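Home and Household > Floors > Soft flooring

Drinks on interlocking foam mats: how do I stop the seams going sticky?

Asked in July. Viewed 769 times. 3 answers.

We put down interlocking foam mats in the back room last winter. They are the light blue ones with the jigsaw edges, bought from Rees in Stekodton. The floor underneath is old vinyl over concrete and it was too cold to sit on, so the mats have been a big improvement and I would like to keep them.

The trouble is drinks. People sit on the floor in there, so drinks end up on the floor too, mostly tall thin cans and plastic cups. A can stands up well enough if you put it down in the middle of a tile. If you put it near a join it can lean, and if anyone shifts their weight close by it goes over. We have had lemonade, squash and one iced coffee go into the seams since spring.
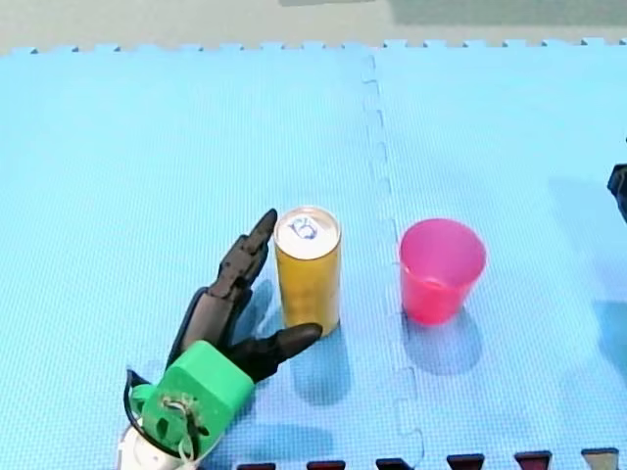
Wiping the top is easy. What I can't get at is the liquid that runs down between the teeth. A day or two later the join feels tacky, then it picks up fluff and goes grey. I have tried a damp cloth, washing-up liquid and an old toothbrush. The toothbrush was the best of them but it roughened the foam along one edge.

I also lifted two tiles to see what was underneath and found a brown patch on the vinyl about the size of a saucer. It came off with hot water, but it makes me wonder about the tiles I haven't lifted.

So, two questions.

Is there a proper way to clean the joins without pulling the whole floor up every time?

And is there anything I can put under cans and cups so that they don't go over so easily? I tried ordinary cork coasters. They slid about and the cup slid with them.

A rule of no drinks in the room has been tried and lasted one evening.

Answer 1 (marked as most helpful, member with 871 posts)

You do have to lift the tiles, but only the ones that got wet and the ones touching them. Cleaning from the top pushes the sugar further down. I have had the same sort of mat in a playroom in Pullau for six years and this is what I do.

Blot first. Kitchen roll, pressed down along the seam, no rubbing. Keep going with fresh sheets until they come up dry.

Then lift the wet tile. Start at a corner and peel it up slowly with a hand flat on the next one. If you pull from the middle the teeth tear, and once a tooth is torn the join never closes properly again.

Mix 700 ml of warm water with a small squirt of washing-up liquid. Warm, not hot, as hot water can make thin foam curl. Stand the tile on its edge in the bath or over a washing-up bowl and go along the teeth with a soft cloth wrapped round a finger. Do both sides. A toothbrush is too hard unless it is a baby one.

Rinse with plain water. People skip this and the leftover soap is what goes tacky the second time.

Dry it with a towel and lean it against a wall overnight. Wipe the vinyl while the tile is up and leave that to dry too. Don't put the tile back while either surface is damp. I did that once and had to deal with mould spots for a month.

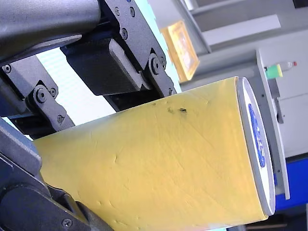
For old sticky joins that have already gone grey, lay a cloth wrung out in warm water along the edge for ten minutes before you start. It softens the sugar and most of it then wipes off. Iced coffee is harder because of the milk. You may need to do it twice, and the smell goes after the second wash.

On the cans, forget coasters. Anything small and hard sitting on something soft will tip with it. You want something wider and stiffer. I use a baking tray with a rubber shelf liner cut to fit inside. It spreads the weight, the liner stops things sliding, and if something does go over the tray catches it. A tray with a raised edge is better than a flat one.

Full cans are not the problem in our house. It is the half-empty ones that get knocked, and any plastic cup that is narrower at the bottom than at the top. Only half fill those.

Answer 2

Plirine spray. Works on everything. Leave it five mins and wipe.

Comment on this answer: I used Plirine on a grey foam mat and it left a pale mark where I'd sprayed it. Might be fine on yours but try it on the underside of a corner first.

Reply: never had that

Answer 3

We gave up lifting ours every time and moved the seams instead. If your room lets you, lay the mats so that the place where people sit has the middle of a tile in front of it and the joins fall behind them or against the furniture. It took an afternoon and one tile had to be cut down for the edge by the door. Spills still happen but they land on the flat and wipe off.

We also keep a low stool in there for the drinks. It has wide legs with felt pads, and it hasn't dented the foam so far. Cans go on the stool, cups go on the stool, and the only things on the floor are cushions and feet. It has worked better with the adults than with the children.

If you do buy spare tiles, get them from the same shop at the same time. Ours came from two batches and the teeth don't quite match.
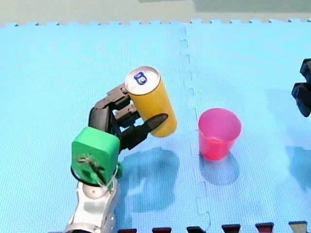
Comment on this answer: would the stool not just get kicked over instead? Then everything on it goes at once. I'd sooner have one can on its side than four. The tray idea above seems safer to me, though I'd want one with handles so it can be moved when someone wants to lie down.

Reply: It is a heavy stool. It has been bumped plenty of times and only gone over once, when it was empty.

Update from the person who asked

Thanks, all. I lifted the row by the window and washed the tiles as in the first answer. Nine came up fine. One tooth tore, which was my own fault for rushing. There were two more brown patches underneath and both came off.

I've put a roasting tin down with shelf liner in it for now. It looks a bit odd but the cans stay up. Still deciding about moving the seams, as the bookcase would have to come out first.

Does anyone know whether the torn tooth can be glued, or is it simpler to turn that tile round so that it faces the wall?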